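导热硅脂

导热硅脂,我们家里人都管它叫“散热膏”,装机圈里更常听到的叫法是“硅脂”。这个词条我在自己的小站上改了好几遍,每次换电脑都想再补一点,越补越长,大家挑着看就好!

简单讲,它是一种抹在发热元件和散热器之间的膏状物,用来填满两个金属面之间那些肉眼看不见的坑洼。金属面摸着再光滑,放大了看也是高高低低的,两块金属一贴,中间夹的全是空气,而空气导热差得很。硅脂把空气挤出去,热量才走得顺。

名称

我刚入门那会儿被名字绕晕过。硅脂、散热膏、导热膏,多数时候说的是同一类东西。“硅胶”就要当心了,有些导热硅胶会固化,粘上去以后想拆散热器可费劲(我掰坏过一个旧显卡的扣具,心疼了好久)。买之前看一眼说明里写的是“膏”还是“胶”,差一个字差很多。

成分

常见的硅脂由两部分组成:一部分是硅油之类的基础油,负责让它抹得开;另一部分是填料粉末,负责导热。填料有氧化锌、氧化铝、氮化硼,也有掺银粉的。颜色跟着填料走,白的灰的都有,光看颜色判断不了好坏。

液态金属严格说不算硅脂,是镓基的合金,导热强得多,可是它导电,碰到铝还会腐蚀。我玩过一次,手抖得不行,后来老老实实换回了普通膏。

性能指标

包装上最显眼的数字一般是导热系数,单位是瓦每米开尔文。我抽屉里那支 Drivitz 标的是12,另一支 Ledstead 标的是6,看着差了一倍吧?装到同一台机器上跑同一个游戏,我这种普通用户真没感觉出什么区别。各家测试方法不统一,涂层又薄得很,标称数字看看就行。

我更在意的是黏度。太稀的容易往外跑,太稠的冬天根本推不动,得先在手心里捂一捂。耐久性也值得看,有的膏用久了油会慢慢析出来,剩下一层干粉,温度就一点点爬上去了。

涂抹方式

吵得最凶的就是这一节!点一粒、画叉、画线、刮平,每一派都有人拍胸脯。我的习惯是中间挤豌豆大的一粒,再靠散热器的压力压开。顶盖面积特别大的处理器,我会在四角再补一点点。

挤多了一般也不会出大事,普通硅脂大多不导电,就是溢出来黏糊糊的,擦起来烦人。挤少了反倒麻烦,边角盖不到。装散热器的时候对角拧螺丝,每颗先拧几圈,轮流来,别一口气把一颗拧到底。

还有个顺序问题:处理器先进插座,压杆扣好,然后再上膏。我见过有人捏着处理器先抹好了再往插座里放,结果手指上、插座边上到处都是,看得我直冒汗。

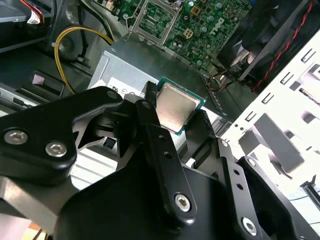
清理与更换

旧硅脂用无绒布蘸异丙醇擦,浓度高一点的好用。厨房纸也凑合,就是会掉毛。我现在用的是 Kokkinos 的清洁湿巾,小小一片,味道有点冲,记得开窗。干透的硅脂别拿金属片去刮,先敷一会儿再擦,很快就软了。

拆散热器之前,我会让电脑跑上一阵,膏热了会松一些,然后关机断电,左右轻轻拧着往外转。直直往上拔,有可能把处理器一起从插座里带出来(有针脚的型号尤其吓人)。

多久换一次没有标准答案。台式机我每隔3年换一回,笔记本看温度,风扇要是开始没事就狂转,或者待机都到60度了,我就先清灰,清完不见好再拆开换膏。

保存

没用完的针管把盖子拧紧,竖着放在阴凉的地方。放久了管口会先流出一点清油,挤掉那一小段,后面的通常还能用。要是挤出来一粒一粒的像沙子,那就扔了吧,别省这点钱。

相关材料

导热垫:软软的片状材料,用在显存、供电这些高低不平的地方,厚度要对得上。我买过 Pedgate 的一大张,自己拿剪刀裁,剩下的到现在还没用完。

相变片:常温下是薄薄一片固体,热起来变软,贴合得很好,笔记本上越来越常见。贴之前记得两面的保护膜都要撕,我忘过一面,开机没一会儿就过热关机了。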